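Slipcovers, Racks and Odd Corners: Your Questions About My Kitchen

I get a lot of mail about the kitchen posts, and a good chunk of it asks the same handful of things, so I've finally put the answers in one place. I'm Banafsheh, I live in Calden, and I sew covers for things that most people leave bare. If your question isn't on the list, write to me and I'll probably add it the next time I update the page (last time was March).

Why would anybody cover things in a kitchen?

Dust and grease, mostly! Anything flat that stands in a kitchen picks up a film, and I would so much rather throw a piece of fabric in the wash than scrub a big panel with a sponge. I also just like the look of cloth in a room that's full of hard surfaces. My sister-in-law thinks I'm nuts. Her kitchen is very clean, I'll give her that.

What fabric do you use?

Woven, medium weight, washable, and in a color that doesn't shout. Beige is my default. I've tried stretchy knits and they bag out after a couple of washes, and I tried a coated cotton once that crackled every time I walked by it. Look for a fine texture you can feel with your thumb. If you can see daylight through it when you hold it up, it's too thin.

Do you prewash?

Yes, always, and hot. I skipped it one time and ended up with a cover that fit a thing I don't own.

How do you measure?

Height, width, depth, then add an inch to each for ease and another inch and a half at the bottom for the hem. For what it's worth, my pantry door panel is 729 millimeters wide (I had a metric tape in my hand that day, and now it's stuck in my head). Write the numbers on masking tape and stick it right on the piece. I've lost more paper notes than I want to admit.

Should the cover fit tight?

I like mine loose. A tight one looks great for a day and then you fight with it every time it has to come off. Let the bottom edge hang. It may curl a little on you -- mine do -- and a good press with steam usually settles it down. If it bugs you, sew a narrow twill tape inside the hem.

What's the easiest way to get a cover on something tall?

Get it up off the floor first. Bending over to tug at a hem is murder on the back. Set the piece on something steady, bunch the cover up like you would a pair of tights, do one side, then tilt the piece toward you a little and work the other side down. Go slow. If it's heavy, have somebody else hold it, please.

What do you stand things on?

A wooden lattice rack, the kind with square cells like you'd use for bottles. I love those. They let air through underneath, they're light enough to drag out to the middle of the floor, and they go back by the cabinets afterward. Check yours for wobble before you put anything on it, though, and don't use one that has loose slats. 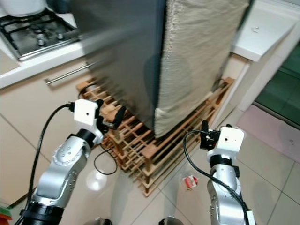 Beige cover on the right half, lattice rack underneath.

Will a wine rack really take the weight?

Depends on the rack! The deep ones with several layers of cells feel much more solid to me than the skinny ones. Press down hard on each corner with both hands. If it creaks or leans, use a low bench.

Is fabric okay near the stove?

Not right next to it, no. I've got a gas hob, and nothing made of cloth lives beside it. I also won't cover anything that gets warm or needs to breathe, so please don't write to me about toasters.

How often do you wash them?

Every 2 months or so, cool water, hung to dry. The dryer makes the seams pucker. Put them back on while they're the tiniest bit damp and the wrinkles drop out by themselves.

Do you sell them?

I don't, sorry! I barely keep up with my own. I'm happy to answer sewing questions, and the email is down at the bottom.

Comments (3)

Jadwiga Lis
The masking tape tip saved me. I had measured the same panel four times and got four answers.

Kianoush Ghorbani
What needle do you use for the medium weight stuff? I keep skipping stitches at the corners.

Banafsheh Rezaei
Kianoush, a 90/14, and change it more often than you think you need to. Hammer the corner seams flat before you sew over them too, it helps a ton.

Contact: use the email form | © Banafsheh Rezaei, Calden | Back to top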